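Supply swap tops last year's count

I spent most of 17th September up to my elbows in office supplies, and I had a great time! The supply swap at the Chaudhry Building brought in 536 donated items, well past the 400 we collected in July, and people were still dropping off bags when I went to find coffee.

Binder clips were the big hit (who has this many binder clips at home?). I got stuck with sorting them by color – gold ones with the desk organizer, blue and teal ones in their own pile – and it's more soothing than it sounds. The black and pink organizer had people asking after it all morning. 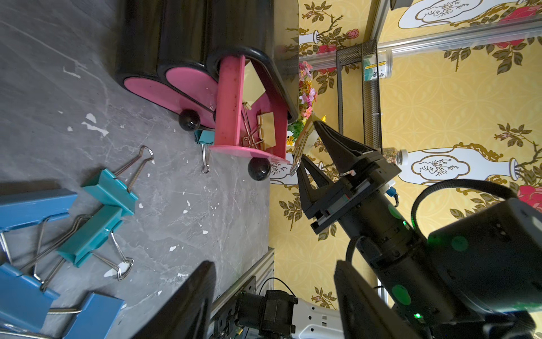 Can you still bring things in?
Drop-offs are open through the end of the month at the front desk, and small things like clips, pens and sticky notes are all welcome in any color.

Eliseo Trujillo, who runs the swap, told me he was hoping for 500 items and would have been happy with less. He wants the clips bundled by color before they go out to classrooms, and 79 teachers have already put their names down. I asked him about scuffed ones and he said a few chips in the paint are fine as long as the handles still squeeze.

The pink hand brush came out for the sweeping, and its bristles have picked up some dirt on one side. There were blue and teal clips down by it too, so my color sorting wasn't quite finished – back to it I went. 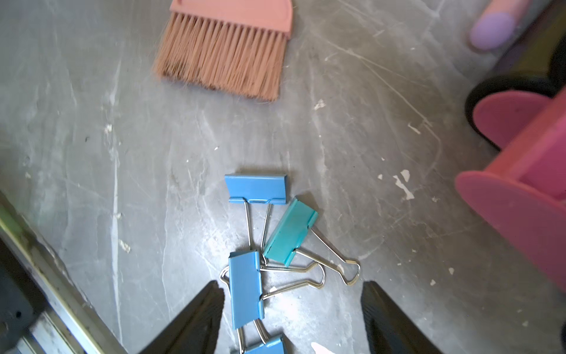
Picking up your supplies

Teachers on the list can come by any afternoon next week. Bring your own bag or box, please, as we've run through all of ours.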